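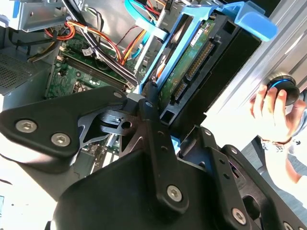
Kurnodbridge Repair Club » Members' Forum » Computers and Laptops

Topic: Getting the drive out of an old tower (blue carrier)

tsqalli
Posted 19:40

I have taken on one of the desktop towers from the Grasness lot and want the hard drive out before the rest goes for parts. The side is off. The drive sits in a blue plastic carrier with a wide handle tab, up against the black drive bay housing. It is mounted with its underside facing out, so the green board is exposed.

I have pulled on the blue tab and it moves a few millimetres and stops. I don't want to break it, as I would like to keep the carrier with the case. Is there a catch I've missed, or is it just stiff?

Taha Sqalli

kettle_and_solder
Posted 19:58

Have you taken both cables off? The power lead on those can look as if it's out when it is still holding by one side. That is the usual cause of a few millimetres and then a stop.

tsqalli
Posted 20:04

Both cables are off. I checked again just now.

Marshgate
Posted 20:11

Most carriers of that sort have two arms and you squeeze them towards each other while pulling. If you only pull the tab you are pulling against the clips. Squeeze first, keep squeezing, then slide. It shouldn't need any force.

Some have a single lever instead and you swing it out until it clicks. I can't say which yours is without the model number. There should be a label on the case, often on the back or underneath.

oldfen
Posted 20:15

Put a bit of silicone spray on the runners. Works every time.

Marshgate
Posted 20:19

Please don't spray anything in there. The board on the drive is facing outwards, he has just said so. You will get it on the connectors.

oldfen
Posted 20:22

I said the runners, not the board. I've done 200 of these at least and never lost a drive.

kettle_and_solder
Posted 20:31

With Marshgate on this one. If it is a squeeze type then spray won't help anyway, the clip will still be in its slot. Try it dry first.

Taha, one more thing to check. On some cases there is a screw through the bay into the side of the carrier, put in for transport. People forget to take it out and it stays there for the life of the machine. Look at the far side of the bay with a torch.

tsqalli
Posted 20:47

Thanks. No screw on the side I can see. To look at the other side I need the second panel off and that one is stuck as well. I will leave it on the bench tonight and carry on tomorrow.

The label on the back has mostly rubbed off. I can make out 920 at the end of the number and nothing before it.

Bryony_W
Posted 21:05

Is this one of the machines that came from the Kelluvton library? If so, check with the desk before you do anything with the drive. We agreed that all the drives from that lot would be wiped or drilled and written in the book.

tsqalli
Posted 21:09

No, it's from Grasness. I have the sheet that came with it. It says the owner wants the files copied off and the drive given back, and that the rest is ours.

Bryony_W
Posted 21:12

That's fine then. Put a piece of tape on the drive with the job number once it is out. We had two loose ones in the tray last month and it took an evening to work out whose they were.

dunnock
Posted 21:20

Why take it out at all? If the machine runs, plug in an external drive and copy the files across where it is. Less handling, and you keep the computer whole until you know you've got everything. I never pull a drive from a working machine.

kettle_and_solder
Posted 21:26

It depends how old it is. If the power supply has been sitting in a garage for years I would sooner not trust it with someone's only copy of their photos. I would take the drive out and read it through the USB dock.

dunnock
Posted 21:30

Nobody said anything about a garage.

tsqalli
Posted 21:34

It was in a loft, according to the sheet. I have not switched it on. The owner says it was last used for his accounts and some family pictures. He can have his drive back in any case, so it has to come out at some point.

2130_club
Posted 21:41

Take it out, I would say. While you're there:

Unplug the mains lead and hold the power button in for a few seconds before you start.
Touch the bare metal of the case now and then.
Hold the drive by its edges and keep your fingers off the board.
Lay it down on something that isn't carpet.
Don't peel the sticker off.

And write down which socket the cables came from if you want the machine to start again afterwards. Some of the older ones sulk if you move the drive to another socket.

oldfen
Posted 21:50

I have never held a power button in for anything and I'm still here.

Marshgate
Posted 21:52

It isn't for you, it's for the board.

tsqalli
Posted 18:25

Back at it today. I got the second panel off by undoing a thumbscrew I had taken for a rivet, under a lot of dust. No transport screw on that side either.

Then I tried squeezing the arms of the carrier as Marshgate said. The first go did nothing. On the second I pushed the drive in slightly towards the bay before squeezing, and it slid straight out. The clips must have been jammed by my pulling on the tab the day before. Nothing has snapped.

Marshgate
Posted 18:33

Good. Pushing in first is worth knowing. I should have said that.

kettle_and_solder
Posted 18:40

Is the drive reading?

tsqalli
Posted 19:15

Yes, it came up in the dock. It made a ticking noise for a moment and then settled. Copying now. The pictures folder alone has more than 2000 files in it and it isn't fast.

dunnock
Posted 19:22

If it is ticking then copy the pictures first and leave the accounts till last. And don't stop it halfway to look at things. I still think you'd have been as well leaving it in the case, but it's done now.

tsqalli
Posted 19:28

Pictures are going first. I'll leave it alone until it finishes.

Ko
Posted 20:02

If nobody wants the case I could use it. I have a board that needs a home and the bays would suit me. Would the blue carrier come with it?

tsqalli
Posted 20:10

It would. The drive comes off the carrier before it goes back to the owner, so the carrier stays. The case needs a good clean first. You would be after Bryony though, she asked me for the power supply.

Bryony_W
Posted 20:16

Only if it tests all right. Ko can have the rest as far as I'm concerned.

Ko
Posted 20:20

Suits me. I'll bring my own screws.

oldfen
Posted 20:34

Does anyone know where the silicone spray has gone, by the way? It's not on the shelf over the vice.

Bryony_W
Posted 20:37

Bottom drawer, left of the sink. We're nearly out, I have put it on the list for November.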